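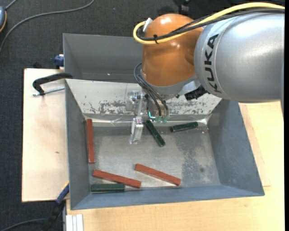
The hard part is letting go of the block, according to Yolandi Potgieter. Picking one up by remote control takes an operator an afternoon to learn, she said, but releasing it cleanly, without a nudge from a finger on the way out, took her most of a month, and the arm copies whatever it is shown, nudge included.

Her remark came during an open session in July at Homness, where the automation firm Bevard is teaching a KUKA arm to move blocks from one metal bin to another. The arm is given no written pick routine. An operator steers it through the task with a hand controller, the software records the joint positions and gripper commands along with the camera view, and a model is then trained on the recordings.

The current set holds 300 demonstrations, recorded by 6 operators. Each one starts with the blocks in a new arrangement and ends when the bin has been cleared. Runs in which a block is dropped and picked up again are kept and tagged, so that the model sees recoveries as well as clean picks. Runs stopped by the operator are discarded.

Blocks that lie close to a bin wall account for most of the difficulty. The gripper needs clearance on both sides of a block to close on it, and sloping walls reduce that clearance near the bottom of the bin. Operators deal with this in two ways. Some turn the wrist until the fingers line up with the long side of the block and come down beside the wall. Others push the block toward the middle first and then grip it. Both methods work when a person is at the controls, but a model trained on an even mix of the two tended to hesitate above the block and start neither.

Kristof Verbeke, who runs the recording work for Bevard, has now asked all operators to use the push for any block touching a wall. The older recordings have been relabeled by method and will be trained on separately.

Hand guiding was tried before remote control. In that setup the operator takes hold of the arm near the flange and moves it directly, with the motors compensating for the weight. It gave smoother paths and needed less training, but the operator's hands and forearms showed up in the camera view, and the model had to work without them later. Remote control leaves the view clear. The cost is speed: a run that took 22 seconds by hand guiding takes nearly twice as long with the controller. Bevard still uses hand guiding to set start positions and to check reach after the bins are moved.

Cable routing has also been changed. Large wrist rotations during the early sessions pulled on the hoses to the gripper, and the controller software now limits rotation on the last axis and vibrates as the limit gets close. Ratih Wibisono, who wrote that part of the software, said operators had adapted to it within a few runs, although the limit rules out some of the approaches they used to prefer in the corners. A block lying square in a corner may need two pushes.

Software for replaying and trimming the recordings comes from Forkari. Bevard plans to add a second block size once the wall picks are reliable, and to have operators who did not record the first set demonstrate it. Homness will hold another open session when those recordings begin. Visitors will be able to try the controller at reduced speed.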